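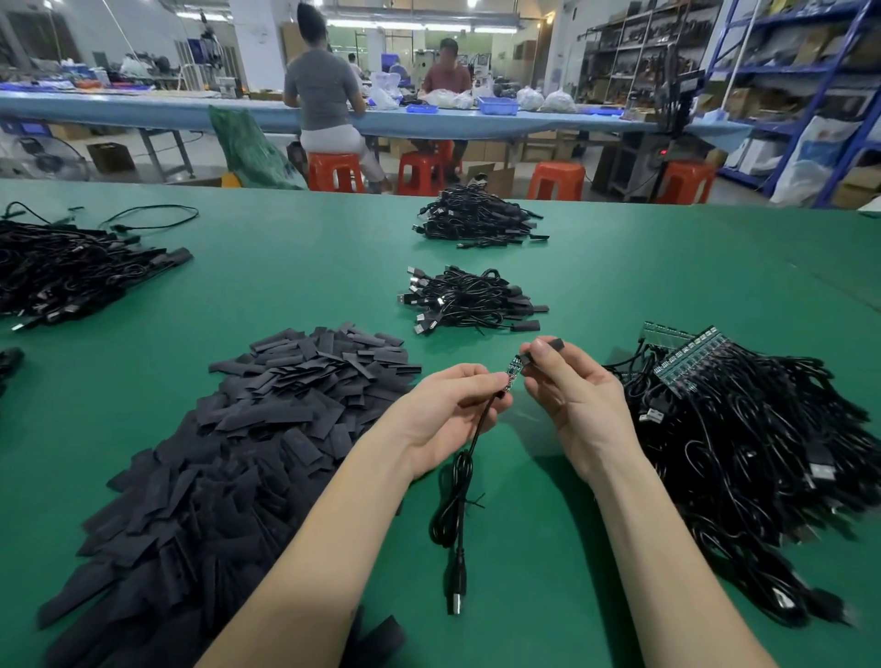 Photo: Balthasar Strebel

The small browser extension Gaven, which tidies up open tabs and puts the forgotten ones quietly to sleep, has a new version out as of September 23, 2024, and people who have been using it for a while will be glad to hear that the long-promised session list has finally made it in. Until now you could park a tab and bring it back, but if you closed the whole window by mistake (and who hasn't, usually with a half-written order form in it) everything you had parked was gone along with it. The new version keeps the list on your own computer and offers it to you again the next time you open the browser.

Gaven is the work of Ozan Saraç, who started it as a private helper for his own cluttered browser and put it up for others to download in March. It has stayed a modest thing ever since, with one button in the toolbar and a settings page that fits on a single screen, and Saraç says he would like to keep it that way for as long as he can. "I get a lot of very kind letters asking for folders, and colors, and folders inside folders," he told us. "I read all of them, and I do feel bad about the folders, but my own mother uses this and she has only just gotten comfortable with the button."

The way it works is simple enough. When a tab has been left alone for 40 minutes, Gaven unloads it and leaves its title in place, slightly grayed out, so that you can still find it where you left it. Click on it and the page loads again. Tabs that are playing sound are left alone, and so are pinned tabs and any site you add to the exceptions. The waiting time can be changed on the settings page, and there is now also a choice to unload nothing at all while a form is being filled in – a wish that came up again and again in the mail, and one that anybody who has ever lost a long message to the town office will understand very well.

The session list holds up to 200 tabs. After that the oldest entries drop off the bottom, although you can save the list to a plain text file first if you are the sort of person who likes to hang on to things. The same file can be read back in on another computer, so moving to a new laptop should be a good deal less painful than it used to be. There is no account to sign up for and nothing is sent anywhere, and the extension asks for just 2 permissions when you install it: one for seeing your tabs and one for storing its settings. 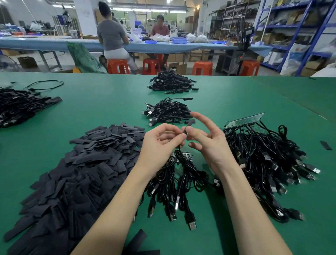

Heat-shrink pieces and USB cables on a green workbench.

A few rough edges are still there, and Saraç lists them openly in the notes that come with the download. Tabs in private windows are not saved to the list, which is on purpose, but the button in those windows still looks as if it would do something. Very long page titles spill over the side of the menu. And anyone who also has the bookmark tool Nekport installed may find that both of them want the same keyboard shortcut; in that case it's best to pick a different one on Gaven's settings page, under "Keys," and restart the browser once.

Gaven 4 is free of charge and can be downloaded from the Iordache add-on pages, where the older version will stay up for the time being for those with older browsers. If you already have it, the update should arrive by itself over the next few days, and your exceptions and waiting time will be carried over. Questions and bug reports can be left in the comments on the download page, and Saraç does try to answer every one of them, though he asks for a little patience while he is away visiting family in Hestammont.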